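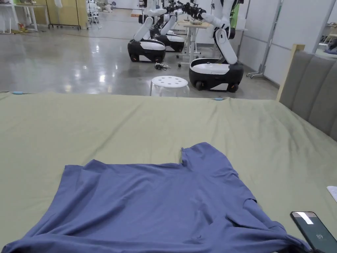
How to Fold T-Shirts on the Bed (and Get Them All the Same Size)

I love folding T-shirts. I know that puts me in a small club, but give me a basket of clean laundry, a made bed and a podcast and I'm happy for the evening. My sister Irja Heinonen thinks I'm out of my mind, and she still texts me every August when she packs for the lake and can't remember which side goes first. So Irja, this page is for you, and for everyone who asked for the long version after my sock post.

The method is the simple rectangle fold, the one you see on store shelves. It takes a few tries to get the feel of it and then your hands just do it. I've included the file fold too (for shirts that stand up in a drawer), plus what to do with long sleeves and those slippery sports shirts that won't stay put.

What you need

A bed, or any flat surface bigger than the shirt with its sleeves out
A plain sheet or bedspread, pulled tight
Two bits of low-tack tape (optional, but I'm a big fan)
A piece of stiff cardboard or a magazine, if you want every shirt the same width
Clean, fully dry T-shirts

Getting the bed ready

Make the bed first! A duvet is too squishy. The shirt sinks into it and every time you smooth one part, another part wrinkles up. Fold the duvet down or take it off and work on the sheet. A fitted sheet is great, and a flat sheet tucked in hard on all sides is nearly as good. A few soft creases in the sheet won't hurt anything.

A plain color helps more than you'd think. On a patterned sheet I lose the edges of the shirt, especially with stripes, and I end up folding by guesswork. Dark green, gray, navy, all good. If your shirts are mostly dark, use something pale underneath.

Now the tape. I put two small pieces on the far edge of the bed, a shirt's width apart, and line up my shoulders (the shirt's, I mean) between them. It's a trick I got from Oskari Kinnunen, who used to run the folding table at the Väisänen laundry when I worked there in college. He had his marks on the table in blue painter's tape and he could do a whole cart without looking down. Painter's tape peels off cotton sheets cleanly. I wouldn't try it on silk or satin, and take it off before the sheet goes in the wash.

Step 1. Lay the shirt face down

Hold it by the shoulders and give it one good snap, like you're shaking out a beach towel. Then lower it onto the bed with the front against the sheet and the neck pointing away from you. If you let the hem touch down first and lower the rest slowly, the air goes out from underneath and you've done half the smoothing already.

Step 2. Smooth it out

Start in the middle, just below the collar, and sweep both hands outward to the side seams. Then move down a bit and do it again. Long, slow strokes. Most people stop too early here - they flatten the middle and leave the edges wavy, and then the folded shirt comes out with a lump down one side.

Check three spots before you go on. The sleeves like to bunch up underneath themselves, so pull each one straight out by the hem and pat it flat. The top edge should run straight across the shoulders with only the collar breaking the line. And look for faint diagonal folds across the body. Those mean the shirt is twisted, and no amount of patting will get them out. Pick up the bottom corner on the side the crease points to and tug it gently until the line goes away.

Some cheap shirts are sewn with a twist in them and the side seams will never hang straight. For those, ignore the seams and go by the collar and the hem.

Step 3. Fold in the first side

Pick a point halfway between the edge of the collar and the end of the shoulder seam. Put one hand flat on the shirt with the side of your hand along that line, and use your other hand to bring the whole side of the shirt over, sleeve and all. The new edge should run straight down to the hem. The sleeve will now be sticking out across the back, probably past the other side. Fold it back on itself so it lies inside the body.

If you're using cardboard, lay it in the middle of the back with the top edge just under the collar and fold over it. I keep a piece cut from an old cereal box and it has lasted for years.

Step 4. Fold in the second side

Same thing from the other side. The two sides will meet or overlap a little in the middle, depending on how wide the shirt is. You've now got a long strip with the collar centered at the top. If the collar is off center, open up the second side and shift it. Slide the cardboard out through the bottom.

Step 5. Fold up from the hem

For a stack: bring the hem up to just below the collar, smooth it, and turn the whole thing over. Done! For a smaller packet, fold it up in thirds.

For a drawer: bring the hem up to just below the collar, then fold that in thirds, pressing lightly each time. You should end up with a little block that stands on its edge. If it flops open, it's usually too wide, so fold the sides in further next time.

Long sleeves

Do everything the same up to the sleeve. After you bring the side in, the sleeve will shoot way out across the bed. Fold it down at the shoulder so it points to the hem and lies along the edge you just made. Then do the other side on top. Keep the sleeves from crossing in the center or you'll get a thick ridge.

Slippery shirts

Running shirts and anything shiny slide around on a smooth sheet. Lay a bath towel down first and fold on that. The towel grabs the fabric just enough. My Trurnex running shirts were the bane of my life before I figured this out, and now they sit in the drawer like everyone else.

Big shirts

Sleep shirts and extra-large sizes need one more fold. Bring the sides in further so they overlap completely, and you'll have the same width as your regular shirts. The block will be thicker, so I put these at the back.

A few more things

Fold shirts soon after they come out of the dryer if you can. Creases set while the laundry sits in a heap, and then you're smoothing twice as hard.

Clear the bed before you start. Phone, papers, remote, whatever tends to land there. I once folded my reading glasses into a shirt and found them two weeks later.

If your back complains, kneel on a pillow at the side of the bed. Marianna Cieślak wrote to me after the sock post to say she sits cross-legged in the middle of the mattress and folds in front of her. I tried it and I pull the sheet loose every time, but she swears by it.

Do all the shirts to Step 2 quality before you worry about speed. I timed myself on a full load last winter: 23 shirts, and the only ones that slowed me down were the ones I'd rushed and had to open up again.

Questions from the sock post

Can I fold face up?
You can, but the sleeves and sides will end up on the front, and you'll have the print hidden inside the stack. Face down means the design is on the outside when you turn it over.

My shirts stand up in the drawer until I take a few out, and then the rest fall over.
Use a divider or a shoebox. Urho Mustonen suggested a bookend, and I've got one in my drawer right now. Works beautifully.

Does this work for polo shirts?
Yes. Button all the buttons first and fold the sides in a little less so the collar isn't squashed. I keep polos in a stack and don't file them.

Do I need to iron first?
I never iron T-shirts. A good smooth with your hands while the cotton is still warm gets most of it.

Next up is fitted sheets, which I've been putting off. If you have a way of doing the corners that you love, leave it in the comments and I'll try it out!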